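Putting a parish study booklet into a second language

Project report, Nov 2, 2025
Veronica Vasiliu, Religion and Community module

1. Background

Plandley Chapel has used the same study booklet with new members since it was first printed. It has six chapters, each with a Bible passage, a page of notes and a set of discussion points. A growing part of the congregation speaks Romanian at home, and the elders agreed in August that a Romanian version could be drafted as a student project. My task was to translate two chapters and test them with readers. I did not translate the rest.

2. Method

I worked from the third printing. Bible passages were not translated by me. They were taken from a published Romanian Bible, and I marked each place where the wording differed enough from the English to affect the notes. The notes themselves came to 3,000 words over the two chapters.

The first draft was read by the Adeyemi house group, which has both English and Romanian speakers. They met in the chapel's side room and read the chapters aloud, one paragraph at a time, stopping when a sentence sounded wrong. I wrote the comments on my own copy and typed them up the same evening.
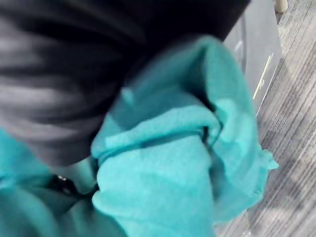
Folds of teal fleece cloth.

3. Problems found

The word "fellowship" caused the most trouble. The booklet uses it for the Sunday meeting, for the meal afterwards and for the general idea of belonging. Romanian readers wanted a different word in each case. I used three words and added a short note at the back.

"Quiet time" was also difficult. My first version sounded like a rule for schoolchildren. The group suggested "time of prayer", which is narrower than the English but was understood at once.

Several older readers asked for the formal "you" throughout. Younger readers found it cold. The draft keeps the formal form in the notes and the informal form in the prayers.

4. Printing

Quotes were requested from Grusitik and Drindus. Grusitik would only print runs of 600 or more. Drindus had no minimum but could not match the cover paper. The elders have not yet chosen. The Romanian text is longer than the English, so the page layout will have to change whichever printer is used.

5. Remaining work

Chapters three to six need a translator. The word list should be checked by someone who did not attend the readings. The note on "fellowship" is too long and I would cut it by half.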